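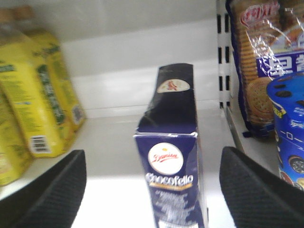
Heltisov, June 25, 2023

Kavine shared electric cars: things people keep asking us

Kavine has been running shared electric cars in Heltisov since January, and our inbox has developed favourites. Answers below, in the order the questions annoyed or delighted us. If yours is missing, the contact details are near the bottom, under the bit on lost property.

What is Kavine?

A car club. You join, you book a car on the app, you drive it, you bring it back and plug it in. All our cars are electric. We have 27 of them, which sounds like a lot until the first sunny Saturday of the school holidays.

Where do I find the cars?

In 16 marked bays around town. The largest group is behind the bus station on the Czarnecka side, under the lamp that flickers. There are also bays by the swimming pool, the upper market and the hospital. The app map shows which bays have a free car. It does not show the hill between you and the bay, so look at the street names before you set off with shopping.

Who can join?

Anyone who has held a full licence for two years and whose licence check comes back clean. We accept most foreign licences. We don't accept a photograph of a licence lying on a duvet with one corner under a cat, and we have now had several of these.

How long does it take to be approved?

Usually by the end of the next working day. Applications are read by Anikó Somogyi, who does take lunch.

How do I unlock the car?

With the app, standing next to it. Bluetooth needs to be on. If nothing happens, check the number plate in your booking against the number plate in front of you. The cars are all the same model and the same shade of grey, a decision made by people who never have to find one in a car park.

There's no key. How do I start it?

Foot on the brake, press the button, wait for the green "ready" light. It won't make a noise. A good share of calls to our helpline come from people sitting in a car that has been on for several minutes.

How far will it go?

That depends on the charge, the weather, the heater and your right foot. The dashboard gives an estimate, and it is a fairly honest one in summer. In cold weather it sulks. For trips inside Heltisov you are very unlikely to trouble the battery. If you're off over the pass to Flidach, look at the charge level in the app before you book and pick the fullest car you can get. The climb eats charge with some enthusiasm, and you get a portion of it back on the way down.

Can I charge it while I'm out?

Yes. There's a charge card clipped inside the sun visor on the driver's side, and it works at the public chargers listed in the app. We pay for the electricity. Please put the card back. Taking it home in your wallet leaves the next driver with a car and a long walk, and they will be told who had it last.

What if the public charger is broken?

It may be. Try the other socket first, then the other charger, then ring us. We don't own the public chargers and can't mend them, though we're happy to complain to the people who can, and we've had practice.

Do I have to plug it in at the end?

Yes. Your booking won't close until the car is locked and charging. Push the plug until it clicks, lock the doors, and wait for the blue light by the socket to start pulsing. If it's solid blue, the plug isn't fully home. Lean on it.

Someone has parked in the bay. What now?

Take a photo through the app, leave the car in the nearest legal space and tell us where you've put it. You won't be charged for the extra time. Please don't block the other driver in, leave them a note with drawings on it, or let their tyres down. All three have been proposed to us in writing.

What does it cost?

You pay by the half hour or by the day, whichever works out cheaper, and the app does the sum for you. Current prices are on the tariff page. There's no joining fee. There is no charge for distance either, within reason, and "within reason" is set out in the terms for the member who went to the coast and back twice in one weekend.

Is insurance included?

Yes, with an excess. You can reduce the excess for a small fee when you book. You can't reduce it after the bang.

I've scratched it. How much trouble am I in?

Less than if you say nothing. Report it in the app and add a photo. Small scuffs on the wheels and bumpers usually cost you nothing. Every member is asked to check the car before setting off, so the scratch will be reported by somebody, and it reads better coming from you.

Can I bring the dog?

Yes, in a carrier or on a blanket, and please take the hair with you. Cleaning is charged at cost. Our cleaning is managed by Kiyoshi Hosoda, who can identify a spaniel from the upholstery.

Can I smoke or vape in the car?

No. With the window open, still no.

Can I eat in the car?

We'd be foolish to try and stop you. Take the wrappers away, and think hard about anything with a flaky crust.

Are there child seats?

There's a booster cushion in every boot. For babies and toddlers you need to bring your own seat. All the cars have standard fixing points in the back.

Can my partner drive too?

If your partner is also a member, yes: add them to the booking before you leave. If not, they're uninsured, and you'll have a lovely quiet journey home from the police station by bus.

Is anybody using this?

Members made 3,336 trips in our first months. Plenty were to the big furniture shop at Flidach, judging by the state of the boot linings.

Is an electric car really greener if I just used to walk?

No. Carry on walking. The cars are meant for trips you'd otherwise need a car for, and we're quite content to see them standing in the bays for part of the day.

Will there be a van?

We've asked for two. The paperwork has been with the council for a while and we believe it is comfortable there. When we have a date, it'll go on the news page.

I left something in the car.

If the car's still free, the app will let you open the doors for a few minutes without starting a booking. If someone else has driven off in it, ring the helpline and we'll message them. Anything handed in goes to the office on the Czarnecka side, where we keep it for a month. We currently hold a great many single gloves and one very good umbrella.

How do I get in touch?

For anything urgent, such as a breakdown, a crash or a car that won't open, use the red helpline button in the app. It's answered day and night. For bills, licence checks and general grumbling, use the contact form and give your booking number. Messages without one do get read, only later.

How do I leave?

Account, Membership, Close. There's no notice period and we won't ring you up to talk about it. If you have a charge card in your wallet, drop it through the office door.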